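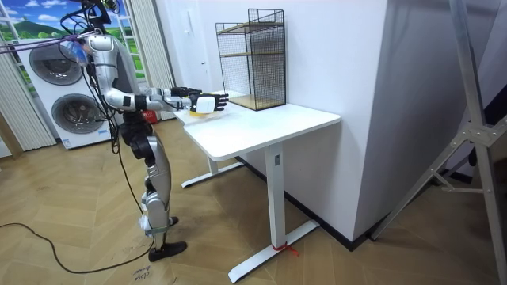
The Case for the Standing Inspection
Opinion
Kamlesh Goel, Equipment Care, Zirkmont
13 August 2020

Every organization that operates humanoid robots must decide how much of its working day it is prepared to spend on looking at them. At Zirkmont the answer was for a long time "very little." The machine was started, the task was loaded, and attention moved to the screen. I argued against that practice in July, and I set out the argument here at greater length, as the revised care procedure is now before the section heads for approval.

My position is simple. A robot that does household tasks at a table should be inspected while standing at that table, with its arms in the posture the task requires, at the start of every session. An inspection carried out with the robot at rest answers a different question.

What a resting inspection misses

Our former checklist, inherited from the Bollau site, was written for arms bolted to a bench. It asked the technician to examine each joint with the arm folded and to sign for the cables as a group. On a bench this is sound. The cables on a bench arm follow a fixed path, and the base does not move.

A humanoid is another matter. Its cables hang behind the back and down past the waist, and the run that crosses the floor comes up beside a foot. When the arm is extended over a table, the slack available at the shoulder is different from the slack available when the arm hangs down. A bundle that passes inspection in one posture may be under tension in the other. The same is true of the floor cable, whose position depends on where the feet have been placed that morning.

In the period covered by our maintenance log, the technicians recorded 186 interruptions to work at the table. I have read all of them. A large share concerned a connector or a cable and were closed with a note such as "reseated, resumed." Each is trivial when taken alone. Taken together they describe a machine that was being set up by trial, with the working session serving as the test.

The table is part of the machine

I would go further than some of my colleagues and say that the table, the shelf and the objects on it belong in the same inspection. A height-adjustable desk is convenient, and it is also one more thing that can be wrong. If the top has been raised or lowered between sessions, the hand arrives at the wrong level, and the fault is then looked for in the wrist.
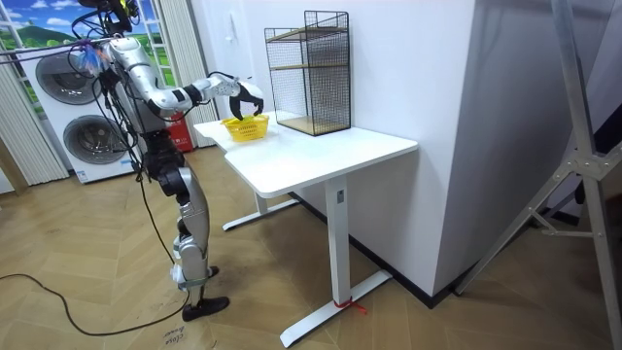

A grasp on the rim of a light basket leaves little margin in this respect. The fingers have to pass over the edge and curl down behind it. If the surface is too high, the fingertips press on the desk; if it is too low, they close on nothing. In either case the load on the finger joints is not what the settings assume, and the wear appears weeks later in a part that was never badly adjusted. I do not regard this as a question of software. It belongs to setup, and setup belongs to the person who signs the sheet.

The revised procedure therefore contains the following steps, in this order:

1. Confirm the table height against the session sheet before the robot is powered.
2. Walk the floor cable from the wall to the feet and clear any loop lying where a foot may be set down.
3. Extend each arm over the table in turn and examine the cable bundle at the shoulder and waist in that posture.
4. Close and open each hand once with nothing in it, then once on the object to be used.
5. Record the result by hand and sign.

The full set of steps takes 5 minutes when no fault is found. The old checklist took less than half of that, and the difference has been the chief objection to the change.

Objections

The first objection is cost in time. Marilou Gatchalian, who schedules the sessions, has pointed out that the additional minutes fall at the start of the day, when the room is in greatest demand. The point is fair. My reply is that the interruptions in the log also took time, and took it in the middle of a task, so that the task then had to be started again. I would rather lose the minutes where they can be planned for. Ms. Gatchalian remains unpersuaded with regard to short sessions, and we have agreed that a second session on the same day, with the same object and the same table height, may omit the first step only.

The second objection is that the robot already reports its own faults. It does, within limits. It reports a motor that is too warm and a joint that does not reach its position. It does not report a connector that is working loose but still makes contact, or a strap that has slid down a limb. These are found by a person who is standing close enough to see them.

The third objection comes from the group at Groltport, who prefer to replace cables at fixed intervals and dispense with the daily examination. They change the complete shoulder bundle after 400 hours of operation and are satisfied with the result. I have no quarrel with fixed intervals, and we keep them here as well. An interval, however, is a statement about the average cable. It offers no protection against the one that was routed badly yesterday afternoon.

On handwriting

Step five has attracted more comment than I expected. Our log now holds 2,292 entries, and several colleagues have asked why new ones should still be made in ink. The Liang office has offered us a tablet form with boxes to be marked, and I have declined it for the present. A box records that the item was considered. A written line records what was seen, and technicians who must write a line tend to look for something to put in it. When a fault is later traced, it is the stray remark ("left bundle stiff at the waist, moved freely second time") that proves useful. Forms of the other kind may be adopted once they leave adequate room for such remarks.

What I ask of the section heads

I ask that the procedure be approved for all table work without exception for experienced operators. Familiarity with a machine is valuable in repair and of less help in inspection, where it encourages a person to see what was there the day before. I ask also that the technician conducting the inspection have the authority to hold the session, and that a held session not be counted against the technician in any report of room use. Without that second provision the signature on the sheet will in time come to mean very little, whatever steps are printed above it.

Comments on the draft may be sent to Equipment Care in writing.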